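La lettre de Bina - février
Rubrique « Corvées »

Ranger une table, ce grand sport de haut niveau

Vous avez été nombreux à me répondre après la dernière lettre, celle où je me plaignais de mon aspirateur autonome et de sa passion pour les franges de tapis. Presque tous les messages posaient la même chose en substance : bon, et le reste ? Le linge, la vaisselle, les jouets qui traînent, les pièces à trier à l'atelier, c'est pour quand ? Je me suis dit que j'allais arrêter de hausser les épaules et me renseigner pour de bon. J'ai donc passé une partie du mois à lire, à téléphoner et à embêter des gens très patients, dont Zulema Lucero, qui a travaillé longtemps sur la préhension (le mot savant pour « attraper les choses ») et qui m'a laissé l'interrompre toutes les deux phrases.

Première surprise pour moi : elle ne voulait pas du tout parler de vaisselle. Elle voulait parler de rangement. Quelques objets sur une table, un panier à côté, mettez-moi tout ça dans le panier. J'ai un neveu de trois ans qui sait le faire (il refuse, mais il sait). Et je vous assure que pendant une heure au téléphone, nous n'avons pas quitté cette table !

Reprenons dans l'ordre où elle me l'a expliqué. Il faut d'abord que la machine sache où sont les choses. Avec une balle verte sur un fond blanc, on est gâté. Avec un verre transparent, beaucoup moins : on voit à travers, les reflets bougent quand on bouge, et certains capteurs de profondeur lisent le mur derrière au lieu de la paroi. Ensuite il faut décider par où prendre. Une balle, ça se prend de n'importe quel côté, mais ça roule si on la frôle. Un cylindre debout, c'est gentil tant qu'on ne tape pas dedans par le haut. Un gobelet en plastique, si on serre trop, il plie, et si on ne serre pas assez, il glisse. Nous réglons ça sans y penser, avec la peau des doigts, et la plupart des pinces n'ont pas de peau.

Et puis il y a le panier. J'avais complètement oublié le panier ! Pour moi c'était la poubelle au bout de la phrase, l'endroit où ça tombe. Zulema m'a reprise tout de suite. L'osier est irrégulier, le bord est épais, il y a des trous partout, et une pince qui descend de travers peut très bien s'accrocher au tressage et emporter le panier avec elle. Un bac en plastique aux parois lisses serait plus simple, mais chez les gens il y a des paniers en osier (chez moi, il y en a dans chaque pièce, et je ne compte pas m'en séparer pour faire plaisir à un bras articulé).

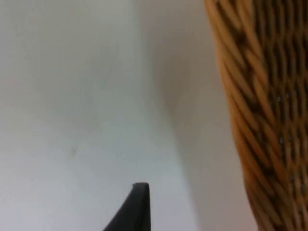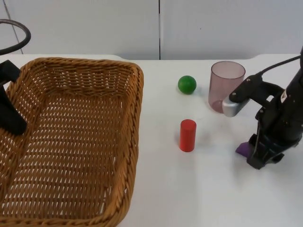

Une balle, un cylindre, un gobelet et un panier : le rangement le plus sobre du monde.
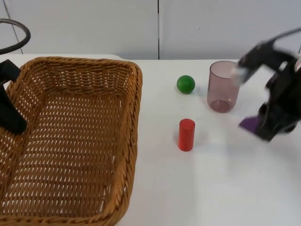 Pourquoi mettre deux bras pour ranger si peu d'objets ?
Parce que chacun couvre mieux son côté de la table, et qu'un bras peut tenir ou caler quelque chose pendant que l'autre dépose. Sur une tâche aussi courte, un seul bras bien placé pourrait suffire, mais dès qu'il faut ouvrir un sac, plier un torchon ou passer un objet d'une main à l'autre, on est bien content d'avoir la paire.

La question vient de Ramiro Garrido, fidèle lecteur, qui tient un atelier de reliure et qui, lui, aimerait surtout une machine capable de remettre les serre-joints à leur place. Ramiro, j'ai posé la question pour toi. La réponse de Zulema a été un long silence, suivi de « ça dépend des serre-joints ».

J'ai quand même voulu savoir ce que ça donnait dans un vrai lieu de travail, et pas sur une table bien dégagée. Kavinda Siriwardena s'occupe de la préparation de commandes chez Mirnley, un petit distributeur d'articles de cuisine, et ils ont essayé pendant une saison un poste de tri automatisé pour les retours. Vous savez, les cartons que les clients renvoient avec une tasse, un couvercle, la moitié d'un emballage et parfois une chaussette. Il m'a reçue tôt le matin, avant la première livraison, avec un café si fort que j'ai pris des notes à une vitesse folle.

Son avis est plutôt chaleureux, et ça m'a étonnée, je m'attendais à un homme fâché. Sur les articles rigides, de taille moyenne, arrivés un par un, il dit que le poste faisait le travail, lentement mais sans se fatiguer. Sur les retours en vrac, c'était une autre histoire. Il y avait toujours quelqu'un à côté pour démêler un cordon, retourner une boîte ou ramasser une cuillère passée sous le convoyeur. Il avait calculé que ses préparateurs intervenaient 68 fois pour 1000 articles. Dit comme ça, je trouvais ça excellent. Il m'a regardée avec beaucoup de douceur et m'a demandé combien de fois par matinée j'accepterais de me lever de ma chaise pour aider mon lave-vaisselle.

Voilà une chose que je n'avais pas bien comprise avant ce mois-ci. Une machine qui réussit presque toujours, dans un atelier, ça se gère, parce qu'il y a du monde autour, des horaires, quelqu'un dont c'est le métier de la relancer. À la maison, c'est vous, ce quelqu'un. Vous êtes dans la douche, elle a coincé un verre contre la plinthe et elle attend.

Pour la maison, justement, j'ai interrogé Sabina Majumder, ergothérapeute, qui accompagne des personnes ayant du mal à se baisser ou à saisir des objets. J'y allais avec mes histoires de flemme et elle m'a remis les idées en place. Pour certains de ses patients, ramasser ce qui est tombé est une vraie difficulté quotidienne, et un bras lent qui prend 10 minutes pour débarrasser une table basse serait déjà formidable. La vitesse, ils s'en moquent. Ce qu'ils demandent, c'est de pouvoir l'arrêter facilement, de comprendre ce qu'il s'apprête à faire, et qu'il ne lâche pas un verre sur le carrelage. Elle se méfie beaucoup des démonstrations où tout est filmé sans personne dans la pièce. Ses patients, eux, ont un chat, un déambulateur, un petit-fils qui passe en courant.

Je lui ai demandé si elle conseillait à quelqu'un d'acheter un appareil de ce genre aujourd'hui. Pas pour l'instant, dit-elle, et elle préfère encore la bonne vieille pince à long manche, qui coûte trois fois rien et ne demande pas de mise à jour. Elle en a toujours une dans le coffre de sa voiture. Je l'ai essayée sur le parking, c'est extrêmement amusant, j'ai ramassé un gant, deux feuilles mortes et un ticket de caisse.

Alors, où en sommes-nous ? Je vous donne mon sentiment, qui n'engage que moi. Pour déplacer des objets connus, dans un endroit bien éclairé, vers un contenant bien visible, les machines s'en sortent de mieux en mieux, et ce que j'ai lu sur l'apprentissage par l'exemple m'a vraiment emballée - on guide les bras, on recommence un grand nombre de fois en changeant la place des choses, et la machine finit par se débrouiller avec des dispositions qu'elle n'a jamais rencontrées. Le mou reste pénible (torchons, sacs, câbles). Le transparent et le brillant aussi. Quant au tiroir de la cuisine, celui où vous rangez les élastiques, les piles et la notice du four, je crois que nous sommes tranquilles pour un bon moment.

Shiuli Chowdhury, qui relit cette lettre avant vous et qui ne laisse rien passer, me fait remarquer que je n'ai pas parlé du prix. C'est vrai. J'ai demandé à trois personnes, j'ai eu trois réponses qui n'avaient rien à voir entre elles, selon qu'on compte le bras seul, le bras avec ses caméras, ou le bras avec la personne qui passe des semaines à le régler. Je préfère ne rien écrire que d'écrire un chiffre faux. Si l'un de vous a équipé un petit atelier et veut bien partager sa facture, même anonymement, je suis preneuse !

Quelques nouvelles en vrac pour finir.

La bibliothèque Wickramasinghe organise un après-midi « réparer ou remplacer » autour du petit électroménager. J'y serai avec mon grille-pain, qui n'éjecte plus que d'un côté. L'entrée est libre, il faut juste prévenir si vous apportez quelque chose de lourd.

Plusieurs d'entre vous m'ont réclamé la suite du feuilleton de l'aspirateur. Il va bien. J'ai roulé le tapis à franges et je l'ai mis au grenier, ce qui veut dire, si je compte bien, que j'ai fait une corvée de plus pour qu'il puisse faire la sienne.

Dans la prochaine lettre, direction Skenthorpe, où une blanchisserie a mis en service une plieuse de draps et où l'on m'a promis que je pourrais la regarder travailler aussi longtemps que je voudrais. J'apporterai un drap-housse. Envoyez-moi vos questions en répondant simplement à ce message, je les poserai toutes, y compris celle de Ramiro sur les serre-joints.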